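Nuvside Home Cell, simulated version
Setup and care

The Nuvside Home Cell is a mobile base with one arm and a Grillo gripper, supplied as a simulated machine that runs inside the Van Hecke furnished house. It ships installed on a Getent workstation. You can also buy the license alone and put it on your own computer, but the notes below assume the Getent.

In the box: workstation, power cable, license card, printed guide. Monitor and keyboard are not included.

First start

Plug in the workstation and let it finish its updates before opening the cell. The first load of the house takes 90 seconds. Later loads are shorter. When the start panel turns green, press Home and wait for the arm to reach its rest position. Don't send the base anywhere until Home has finished.

Checking the views

Open each camera view in turn and let it settle. Pale walls and a bright floor are normal with the lighting preset at Day. For the table check, stop the base where you can see the white table with the bowl and the small figurine on its square base. Objects should rest on the top and stay put. If one slides or sinks, reload the room and check again.

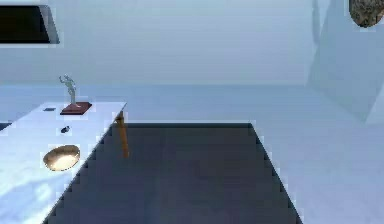
One owner wrote to us in March that the long edges in the table view came out like stair steps at the default setting, and that switching edge smoothing to High fixed it at the cost of a slower picture. We have had the same result here. If you only use the views to steer the base, leave smoothing at Low.

Floor and arm calibration

Calibrate on open floor. The stretch between the rocking chair and the sofa has enough room for the base to make a full turn. Keep the base 600 mm or more from any furniture, tip the view steeply down, and bring the arm out slowly with shadows turned on. The soft gray shadow on the floor should follow the arm without jumping. A shadow that lags means the physics rate has dropped; close other programs and start the step over.
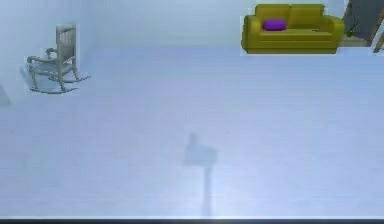
Nuvside Home Cell Guide p. 40

Save the calibration under a new name each time. The cell keeps old files and will load whichever one is marked Active, so it is worth looking at that field before a long run.

Doors

Doors load closed. The lever handle has its own contact setting, separate from the door panel, under Room > Fixtures. Start with the factory value. If the gripper passes through the lever, raise the value one step and reload. If the arm shakes on contact, lower it one step. Changes are not picked up until the room has been reloaded.

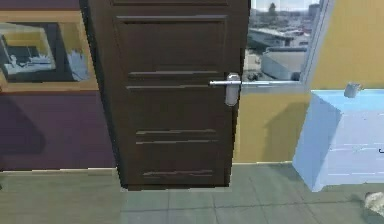

After changing a contact value, repeat the approach from the same starting point with the base at low speed. Turn off the log overlay first, as it slows the view on older graphics cards.

Regular care

Clear the log folder after every 288 hours of running. Dust the workstation's front filter when you do it. Back up the calibration folder before any update; updates replace the room files and reset contact values to factory.

Spare license cards and front filters are on the parts page.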